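What do they show at the Stasden open day, and is the simulator part worth the wait?
Posted in Robots and Automation, February 20, 2018

I have a place on the open day at the Stasden site in June and the booking page asks me to pick two stops out of 3. The choices are the palletizing line, the gripper bench and the simulator room. I fix packaging machines for a living and have never worked with a simulated arm. Does the simulator room show anything useful, or is it only a screen on a wall? This is the kind of view they run in there, with the gripper up close under a rack.
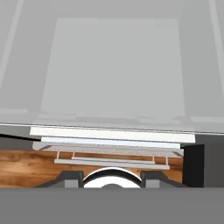
Farquharson
Pick the simulator room and the gripper bench. I went last June and the palletizing line was behind a fence with a lot of people in front of it, so I saw mostly backs.

The simulator session ran longer than I expected. They load a task, let the arm try it, then change one setting and run it again. When I was there the task was pulling out a rack, and the operator moved the start position a little each time so we could see which approaches failed. She also put the joint readings up next to the view, and for a maintenance person that was the best part. You can ask for a run to be stopped and stepped through slowly. Ask early, before the group gets big.

The gripper bench is hands-on. You get to swap fingers and set the closing force yourself. Wear closed shoes or they will not let you past the desk.

One thing to know - the simulator software is their own, called Skelus, and they do not hand out copies. I asked.

cendbridge_tom_fan
its ok. parking is bad, use the Cendbridge lot and walk over. coffee was free

Line4Nights
I would not skip the palletizing line if packaging is your trade. The fence is there, but the talk is given by the people who run the shift and they answer real questions about jams and sensor faults. The badge I was given had number 279 on it and I still got to the front, so it depends on when you go. The first group of the morning is the one to book.

Agree on the simulator though. I had the same doubt as you. What helped was seeing the simulated gripper first and then walking over to the bench to handle a real one. If you do both, do them in that order. The page lets you change your stops up to the day before - look under your booking, not under the event.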